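## On the bench: the Vornham tabletop arm kit

The Vornham kit has been on our wish list since the winter, and in April we finally got hold of one. It's a small servo arm with a gripper, clamps that hold it to the edge of a desk, and a practice course called Varach that starts you on kitchen chores. The price is $1169, which is real money for a club our size, so we wanted to give it a proper workout before saying anything.

Setup went faster than I expected! Ibrahim Fashola had the arm clamped down and talking to the laptop in 40 minutes, and most of that went on the cables. The printed guide is good up to the calibration page and then gets muddled (two of the joint names are swapped, so check the labels on the servos before you type anything in).

The course itself is great fun. You lay out toy vegetables, a pan and a couple of bowls, and work up through 6 lessons from simple pick-ups to moving things between containers. We parked our little tracked base on the table as a stand for the bowls, and it makes a nice raised target.
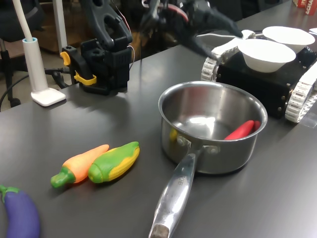 *The chili pepper in the saucepan, with the carrot, corn and eggplant still on the table.*

I liked how much room the lessons leave for messing around. Lesson four asks for one pan, and we ended up trying different cookware just to see how the reach changed. A long handle takes up a surprising amount of table, and you have to think about which way it points before you plan a move. Shiny steel is a nice challenge too, with all that glare off the bottom.

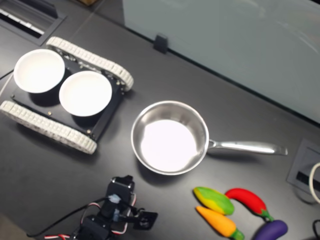

*Frying pan layout, with the toy vegetables grouped near the gripper.*

My wishes for the next version: longer cables, and a softer pad for the gripper fingers. Zellard sells a rubber set that should fit, and I'll report back once ours arrives. The kit stays set up on the long table through the end of April, so come and have a go. Bring your own laptop if you can, and grab the Varach lesson files before you come, they're a slow download on our connection.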